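Flullmont Software Working Group
Minutes of the meeting held Tuesday, August 6, 2024

Apologies were noted from the Brukon side, who were tied up with a release and promised written comments. The chair welcomed everyone back after the winter break, thanked those who had stayed late to get the logs uploaded, and reminded us (kindly) that the last meeting ran over by 35 minutes. The minutes of that meeting were accepted with one small spelling fix.

1. Cloth handling demonstrations

The tooling lead was pleased to report that the hand-held gripper set now stands at 1,537 episodes, all of them through the importer and sitting in the Grirneo store where everyone can get at them. There was a good long chat about what makes a useful demonstration. The general feeling was that picking up a cloth by its edge and folding it on a soft surface are still the two things the planner most needs to see more of, and that we should favour slow, tidy grasps for the time being.

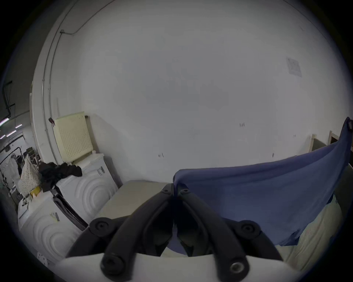 The replay tool had rejected 236 episodes for poor tracking, and the perception team had very generously gone through the lot by hand. Many turned out to be fine, and the threshold was simply too strict when a big piece of fabric covered most of the view. It was agreed to loosen it for the cloth tasks only and leave the rigid object tasks as they are.

Action: perception team to put the new threshold in the config file and rerun the importer.

2. Grasp point detection

The new edge model finds a fabric edge well when the cloth is spread out, but it still gets muddled with a folded stack, where it can't decide which layer it is looking at. Somebody asked whether we ought to label each layer separately. After a fair bit of friendly back and forth we settled on labelling the top edge and the whole stack, and seeing how far that takes us.
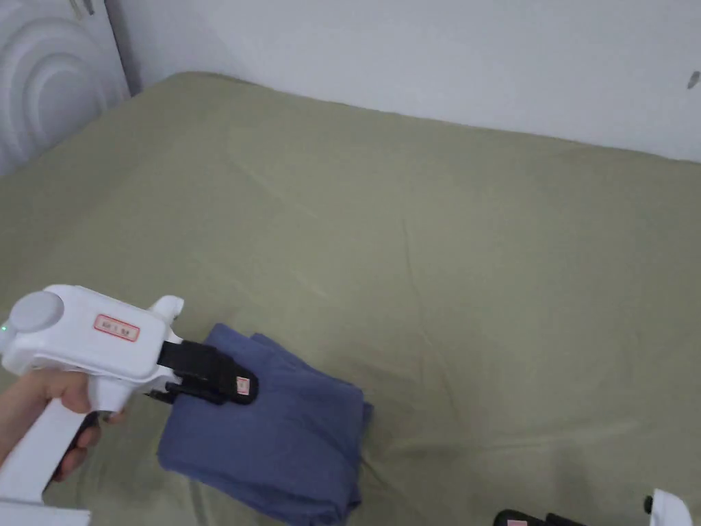

McIver asked that jaw width be recorded alongside the labels, as their controller uses it to guess how thick a grasp is. The controls people were all for this and offered to add the field to the episode format, with a default so older recordings still open.

Action: controls to circulate the format change for comment within 7 days.

3. Planner timing

The planner still pauses noticeably between the grasp and the first fold. Profiling points to the collision check being run twice, once by us and once inside the Grirneo library. We will switch ours off on a branch and compare.

4. Other business

The viewer's colour settings were praised, and a request came in for a keyboard shortcut to jump to gripper closing. A full review of the cloth work is pencilled in for December. The meeting closed with thanks to whoever brought the lemon slice.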